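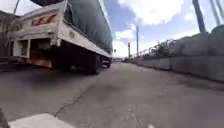
Omolara Abubakar asked why the Lenbridge bypass study was back on the agenda at all, given that the last one told us to wait and see and we have been waiting and seeing ever since. Chair said it was back because the county put it back.

2. Truck traffic on Mill Road (continued)

The Zendumach summary was passed out. It claims a posted detour would take 300 trucks a day off Mill Road. Members wanted to know where that number came from. The summary does not say. It also does not say where the trucks would go, though the map has them on Babalola Street, next to the school.

Oskari Riihimäki said signs alone have never moved a driver who has a delivery to make, and he would want to see one town where they did. Staff had no such town to offer but will ask.

Flanix has quoted $3,000 for a week of counts. Ms. Abubakar noted that the quote leaves out nights, when most of the complaints come in. Moved to table the quote until nights are included. Seconded. Passed, 2 opposed.

3. Weight limit on the creek bridge

Staff report says the bridge is "adequate." Asked adequate for what, staff read the sentence again. The full inspection is to be sent to members before the February meeting -- the whole thing, with the tables.

4. Public comment

A resident of Orchard Lane said her windows rattle before sunup and she has written 12 letters. She got one answer, a form letter about leaf pickup. Clerk to find the letters.

5. Other business

Crosswalk paint: still waiting on the county. No date given.

Minutes of the previous meeting approved with one fix, "resolved" changed to "discussed" under item 4.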